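Old doors, measured in drafts

Hedvig Wikström has spent most of her working life on interior doors, and she would prefer that people stopped planing them in summer. "You take off an eighth in a humid month, and by winter you can see light through the gap," she says. "Then you call me."
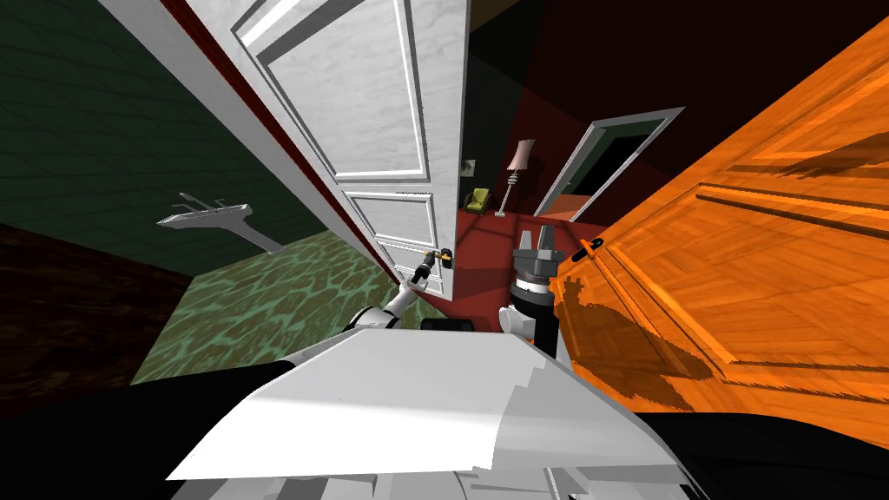
Interview: Plendach Home Quarterly staff | December 2018

Wikström runs a small joinery shop in Darnton and repairs paneled doors in houses built before central heating. A traditional panel, she explains, is not glued into its frame. It floats in a groove so that it can swell and shrink across the grain. Most of the cracked panels she sees were fixed in place by paint.

"Count the coats at the edge of the molding," she says. "Past a certain thickness the paint is a glue. The panel wants to shrink, the groove will not let go, and the wood splits along its weakest line."

Her method is slow. She scores the paint line on both faces, warms the joint, and leaves the door flat for 3 days before deciding whether to take it apart. She keeps moisture readings for every job and had logged 842 doors by October. Of those, 36 needed a new panel. The rest needed a freed panel, a reset hinge or a new strike plate.

Hinges are the more common fault. A door that rubs at the top on the latch side has usually dropped at the upper hinge, and she checks the screws first. "If they turn without biting, the hole is worn out. Drill it, plug it with hardwood, start again. Longer screws alone will pull the jamb over."

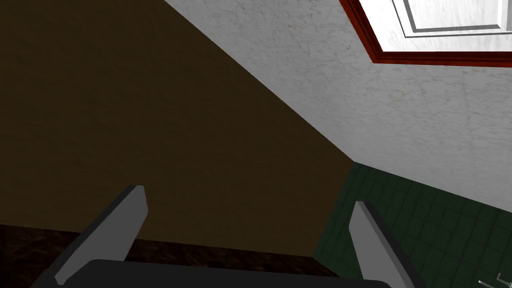

Simulated view, gripper open.

On hardware she is less strict. Lever handles put more load on the latch spring than knobs do, and old mortise locks were seldom made for them. She fits a separate spring behind the plate where there is room.

The largest job on her books is the Semaan house, where the owners were quoted $3,870 for replacement doors. She advised them to keep the originals. Work there is still going on, one floor at a time.

Asked what a homeowner should buy, she names a moisture meter and a sharp knife. "And a pencil. Write the date on the top edge whenever you trim it. The next person will want to know."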